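Windell bench

We use cookies to improve your reading experience. Accept | Manage settings
Print this article | E-mail this article

The Windell bench is a table-top cell for recording two-handed work with hand-held grippers. It was laid out at Cemament by Bjarke Hafþórsson. Its supporters call it maintenance-free, a claim its own service notes do not bear out.

Setup

A pale board is laid over the wooden tabletop, and the operator holds one gripper in each hand. Each carries a white triangular marker plate with dark dots. The usual trial task uses a bar of soap and a slotted dish. 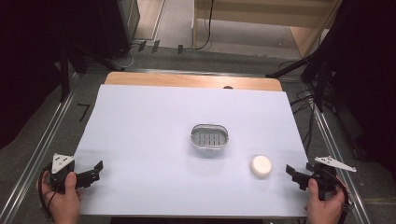

Upkeep

The notes call for a check of plates, cables and fingers every 1000 recordings, and new fingers at 3000. No wear data has been published for either number, and the second looks like a guess. The Tuller guide says a check takes roughly 3 minutes, which seems to leave out the cables.

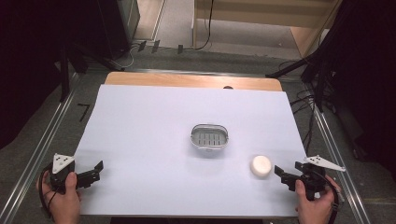 Two grippers at the board, with a round white object beside the oval container.

Finger wear

Black fingers show dust and light scratches early. The notes treat such marks as harmless, but offer no test that would tell a scuff from a worn gripping face. Ejigu, a later user of the layout,
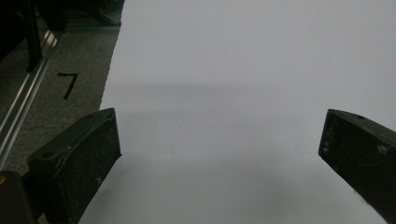 wipes the fingers before each check and compares them with an unused pair. Whether this makes them last longer has not been shown.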